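Ticket 353: Follower arms lag, then jump, during teleop on the marble table
Opened by: Yaa Boateng
Site: Dristthorpe, bay 2
Component: Agyeman leader/follower pair
Status: Monitoring

What's going wrong

Hello all, me again. I've been recording hand-guided demos on the two-arm bench since lunch and the left follower keeps falling behind my hand. I move the leader arm, the follower does nothing for a moment, then it catches up in one great lurch. The right one is fine! It's only the left, and only once I've been going for a few minutes, so every take starts off lovely and then I have to bin it.

The task is the easy one from the August list: bring both grippers in to the starry night piece, steady it with the left, work with the right, then back off. Nothing is being lifted and nothing is far away. I'd expect trouble at full stretch but this is all mid-table stuff.

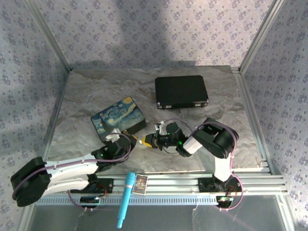 My first thought was cabling, because I always blame the cabling. On the last rig we had a lead that pulled tight whenever the elbow went out wide, and the symptoms were much the same. The purple ones on both of these arms are wrapped pretty loosely though, and with the left elbow swung right out over the front of the rail there's still slack to spare. I wiggled every plug I could reach while the Wanton console was logging and got no dropouts. So probably not that, but I'm leaving it on the list.

What I've tried so far

1. Power cycled both arms, left one first. Good for one take, then the lag came back.

2. Swapped the two leader handles over. The lag stayed with the left follower, so I think my handle is innocent.

3. Dropped the loop rate in the Wanton settings from 700 to 300. This helped more than I thought it would – the lurch turned into more of a stumble – but it's horrible to drive like that. Everything feels like stirring porridge, and the demos come out slow, which rather defeats the point of doing them by hand.

4. Parked both arms in the ready pose, elbows low and wrists facing each other, and watched the joint readings without touching the leaders at all. The right one sat still. The left wrist reading crept off by a tiny amount and then snapped back, over and over, with the arm itself not visibly moving. Lights on both wrists stayed green the whole time, so whatever this is, it isn't tripping a fault.

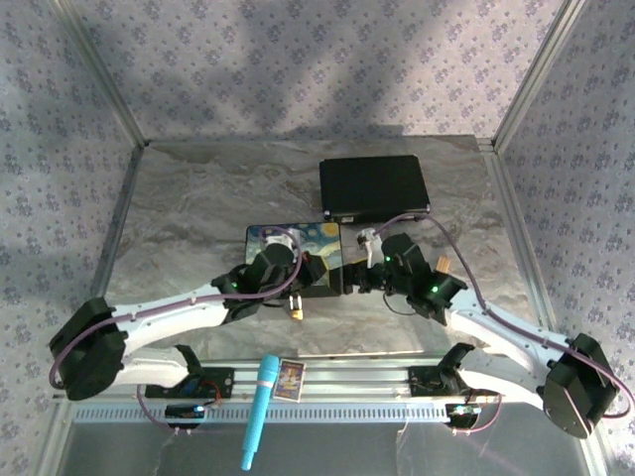

5. Turned off the camera streams. I should have done this at the start, I know. With all of them off I drove the left arm for a good long stretch, some 2 hours if you count the tea break, and had no lag at all. Turned them back on one at a time, and the trouble came back with a wrist camera.

Cameras

Now we're getting somewhere, I thought, so I sat and watched the wrist view by itself for a while. Sterkel support told us last time that their recorder compresses harder or softer depending on how much detail is going past, and that it shares a bus with the joint traffic unless you tell it otherwise. I'd forgotten all about that.
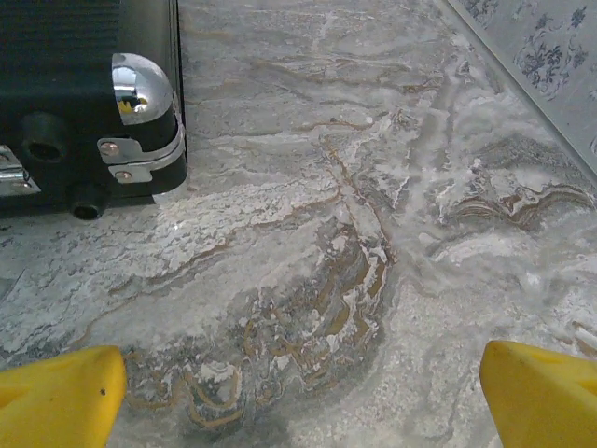 Bus load is the thing I'd like someone cleverer than me to look at. I had the meter open next to the wrist stream and it climbed every time I moved across the busier bits of the table. And it is a very busy table! Between the two yellow fingertips there's a patch of brown veins going round in wavy loops, with white ribbons all through it, and that's the sort of thing I'd expect a compressor to hate. Put a plain sheet of card under the gripper and the load dropped and the left arm behaved itself. I did that three times to be sure, same result each time.

I don't want to swap the tabletop, mind. All the earlier demos have the marble in them and we'd be mixing two sets.

What I've changed

Moved the Sterkel recorder on to its own bus, capped the wrist stream, and put the Wanton loop rate back up to 700. Re-zeroed the left wrist while I was at it, although I doubt it needed it. Then I went back to the same task and drove it from the top. 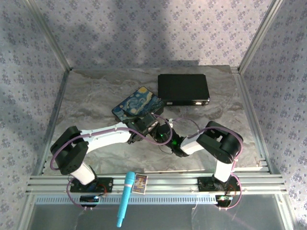 Much better. I've done a run of takes with no lurch, and the left follower feels as quick as the right again. The meter still climbs over the swirly patches but the joint readings don't seem to care any more. There was one small hesitation near the end of a take, which might well have been me – I was getting tired and my grip on the leader goes a bit floppy by five o'clock.

Still open

Could somebody check whether the right arm's recorder is on the shared bus too? It hasn't misbehaved but I'd sooner move it before it does.

The takes from before the change need marking as bad. I've tagged the ones where I noticed the jump, but there may be shorter lags in the others that I drove straight through without spotting. If anyone has a script that compares leader and follower timestamps, please point me at it.

Leaving this on Monitoring until I've had another full session. Will update tomorrow morning.

Yaa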